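# Chapter 7. Moisture Movement in Furniture Surfaces

Wood gives up water and takes it on for as long as it exists. A board cut from a log, dried, planed and built into a table will still widen in a humid month and narrow in a dry one. The amount is small in any single board. Across the full width of a tabletop it is large enough to split panels, open joints and jam drawers. This chapter covers the causes of that movement, the way it is estimated, and the construction methods that allow for it.

The reader should already be familiar with the cell structure described in Chapter 3 and with the meaning of *moisture content* (MC), defined there as the weight of water in a piece of wood divided by its oven-dry weight. Moisture content is always stated as a percentage.

## 7.1 Free water and bound water

Water is held in wood in two ways. Free water fills the cell cavities and leaves first during drying. Its loss makes the board lighter but does not change its size. Bound water is held within the cell walls. When it begins to leave, the walls shrink and the board shrinks with them.

The point at which the cavities are empty and the walls are still full is called the *fiber saturation point*. All shrinkage of practical interest takes place below it. Consider a sample that weighs 394 g when tested and 346 g after oven drying. The water lost is 48 g, and the moisture content is 48 divided by 346, or 13.9 percent. The sample is below the fiber saturation point – it has already done part of its shrinking.
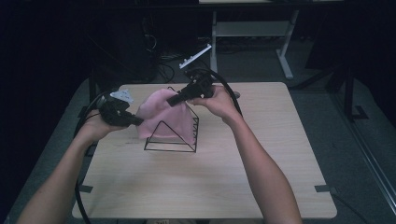 Weighing must be repeated until two readings in a row agree. A single reading taken too early understates the water lost and gives a moisture content that is too low. The test sample should be cut well in from the end of the board, where the wood has not dried ahead of the rest.

## 7.2 Direction of movement

Movement differs in the three directions of the board:

- **Lengthwise.** Change along the grain is so slight in normal wood that it is left out of most calculations.
- **Radial.** Change across the growth rings, from the center of the log toward the bark, is moderate.
- **Tangential.** Change along the curve of the rings is the greatest, and in many species is close to twice the radial value.

A quartersawn board shows mostly straight, even lines on its face, and its width moves in the radial direction. A flatsawn board shows arches and loops, and its width moves mostly in the tangential direction. Face pattern is therefore a fair first guide to how a top will behave, provided that the surface is solid wood. Veneer and printed films show the pattern of one material and follow the movement of the core beneath.

## 7.3 Estimating the change in width

For small changes below the fiber saturation point, the change in width is given by

**ΔW = W × C × ΔM**

where W is the starting width, C is the coefficient for the species and direction, and ΔM is the change in moisture content in percentage points.

*Worked case.* The Undley side table, used throughout Part Two, has a solid flatsawn top 600 mm wide. Taking C as 0.003 and a seasonal swing of four points, the change is 600 × 0.003 × 4, or 7.2 mm. A quartersawn top with C of 0.0015 would move 3.6 mm under the same conditions.

Graça Carrilho's shop notes on the Undley table record the top as fixed at the center of each end rail, with slotted holes toward the edges. Movement is then shared equally between the front and the back, and each slot must allow for half the total plus a margin for error in ΔM.
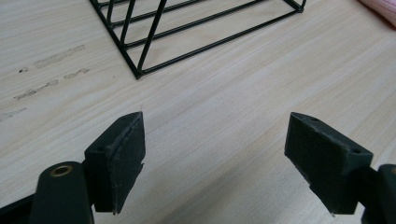
## 7.4 Review

Work through the point below before going on to Section 7.5, which deals with breadboard ends.

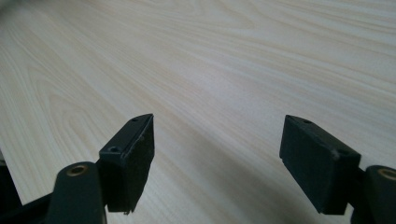
**Why does coating only the upper face of a solid top lead to cupping?**

A finish slows the passage of moisture but does not stop it. With one face coated and the other bare, the bare face gains and loses water faster, so the two faces differ in width until the board evens out. Coating both faces with the same number of coats reduces the difference.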